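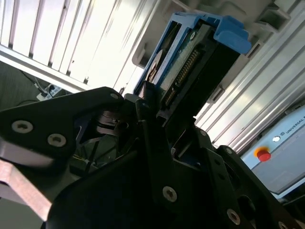 Can a machine do the chores yet? Frequently asked questions

We receive many letters with the same questions, from people who repair things for a living and from people who only want to stop folding shirts. I collected them on this page in August and I add new ones when they come. The answers are from our small group at Solside, and where we don't agree with each other I have tried to say so.
Sem Peeters

Can a robot do my housework today?

Parts of it. A vacuum robot is an ordinary appliance now, the same as a dishwasher. A mowing robot also, if your lawn is simple. For the rest (laundry, dishes from the table, making the bed, putting toys in the right box) you can find good demonstrations, but I don't know a machine I would leave alone in my own kitchen. My mother asked me this at Christmas and I gave her the same answer, and she was disappointed in my profession.

Why does a factory have robots for many years already, and a house does not?

In a factory the part comes each time to the same place, in the same direction. The robot can repeat one movement all day. In a house every cup stands somewhere else. Small repair shops are between these two: the work is similar from piece to piece, but never the same. This is the reason we look mostly at workshops.

Which chores do you test?

The ones that the shops ask for. At this moment it is swapping hard drives in desktop computers. The Bridwood refurbishing shop put 3,153 desktops through its benches last year, and for a large part of them somebody had to take out the old drive and put in another. It is dull work and hard on the thumbs. We have also tried sorting of screws, wiping of cases and winding of cables. Winding of cables went badly.

Isn't a hard drive an easy thing to handle?

It is easy for you. The drive sits in a plastic caddy with a tab, you hold it, it slides. But a person does many small corrections without noticing them. If the caddy enters the bay a little crooked, you feel that it is stuck and you wiggle it. A robot which doesn't feel this will push harder, and then you have a broken rail or a damaged connector. We have broken some rails.

How do you hold the drive?

By the caddy, with as little pressure as will do the job. We keep the fingers away from the circuit board and from the gold contacts at the end. An early version of our finger tips was too narrow and the caddy turned in the grip each time it touched something. Wider plates helped more than any change in the software, which was a bit painful for those of us who write the software.

And what is the most difficult moment?

The last centimetre or so, where the connector has to meet its partner inside the bay. Before that there is some freedom to be wrong. 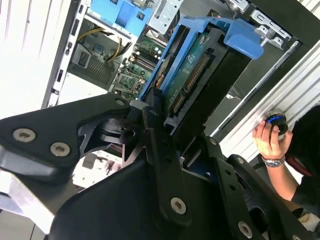

The cables are the second problem. A power cable is soft and it lies differently in every computer, so the program must either see it and go round it, or somebody must move it first. For now a person moves it first. Waraporn Jitpraphai, who plans our trials, counts this honestly as human time, and I think more people in our field should do so.

How often does it succeed?

In our last full trial we made 50 insertions on towers of one model. In 18 of them a person had to step in: a crooked entry, a slipped grip, a cable in the way. The other insertions were finished without help. With a second model of tower the result was worse and we stopped early, therefore I don't give a number for it.

Is it faster than a person?

No. A practised technician has the drive in before our arm has moved above the case. Speed is the question we receive most from managers, and I ask them to wait with it until the machine is reliable. A slow machine can work during lunch. An unreliable one needs somebody next to it, and then you pay for both.

Does a person have to be present?

In our trials always, and within reach of the emergency stop. If you copy anything from this page, please copy this.

What does it cost to try in my shop?

More than the arm. People find a second-hand arm, calculate with that price, and forget the gripper, the table, the guarding and the weeks of somebody's time. Our budget for fixtures and finger tips alone was 3,000 dollars and we spent all of it. The Sombatkul workshop, which is smaller than Bridwood, looked at our list and decided to buy a better screwdriver and an adjustable bench. I find this was a correct decision.

Would a robot shaped like a person be better?

Here we disagree. Waraporn says yes for houses, where stairs and door handles are made for people. I would take an arm bolted beside a bench for any shop job, as it has fewer things that can fall over. For drives the legs bring nothing.

Can it learn from watching me?

To some degree. There are methods in which a person guides the arm or controls it from a distance, and the program learns from the recordings. It learns your habits too, including the bad ones. I pull a caddy slightly to the left and I know now that a machine trained on me would do the same. Ask several people to do the demonstrations if you can.

Will it take the technician's job?

In the shops we visit, the technicians are those who ask us to come. They would like to give away the drive swaps and keep the fault finding. What their employers will want in some years I can't promise, and I don't trust anybody who promises it.

What should I automate first at home?

The floor. After this, buy a dishwasher if you have none. It is still the best household robot, in my opinion, even if it has no arms and you must load it yourself.

Is Vosix the name of a product? Can I buy it?

Vosix is the name of our control software. It is not for sale. We share it with workshops that agree to send us their failures as well as their successes, and the form for this is on the contact page. Please write there which computer models you handle most and whether the drives are in caddies or fixed with screws. For screws you will have to wait, we have not started on them.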